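Week 3: Why we stitch things shut, and how long that takes to heal
Notes to go with the lecture, Wound Care for Allied Health

I ran over time again, so the last part of the lecture got squashed and I've written it out more fully here. If you were the person up the back who asked about scabs, your answer is in the second section.

Where we got to

Last time we did bleeding and clotting. The clot plugs the hole, the platelets call in the white cells, and for the next few days you get the classic signs: redness, heat, swelling, pain. Students always want to treat inflammation as the enemy (I did too, I spent most of my first placement handing out ice packs like lollies). But without it the clean-up crew never turns up, and the rest of healing stalls.

After that comes proliferation, my favourite bit. Fibroblasts crawl in and start laying down collagen, new capillaries sprout from the edges, and the skin cells begin creeping across from either side. Fresh granulation tissue is red and bumpy and bleeds if you look at it sideways. Please don't scrub it!

Scabs

Leave it on or keep it covered? Covered, in most cases. Skin cells travel better over a moist surface, and under a dry scab they have to tunnel down to find one. Your nan's advice to let the air get to it was kindly meant, but you can stop passing it on.

Primary and secondary intention

Learn these two terms, they're on the May paper every year. Primary intention means the edges are brought together and held there, with sutures, staples, glue or strips. There's very little gap to fill, so the scar is thin. Secondary intention means the wound is left open and fills from the bottom up - slower, with more contraction and a bigger scar. We choose it on purpose for dirty wounds, or where too much tissue has gone to pull the sides together.

The suture's job is to hold the edges while the body does the work. So tension matters. Too loose and you have a gap, too tight and you strangle the blood supply at the very spot that needs it. Edges should meet and sit slightly proud, with no bunching.

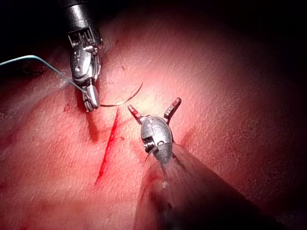 Absorbable thread gets broken down over weeks or months, depending on the material, and it's the usual pick for deeper layers where you can't go back for it. Non-absorbable thread in skin has to come out, earlier on the face than over a knee. Remember that a wound is still weak on the day the stitches come out, and even a mature scar never quite gets back to the strength of the original skin.

For next week

Read chapter 3 of Brarcombe and skip the bit on dressings, we'll do those together. Bring a pen and your placement logbook.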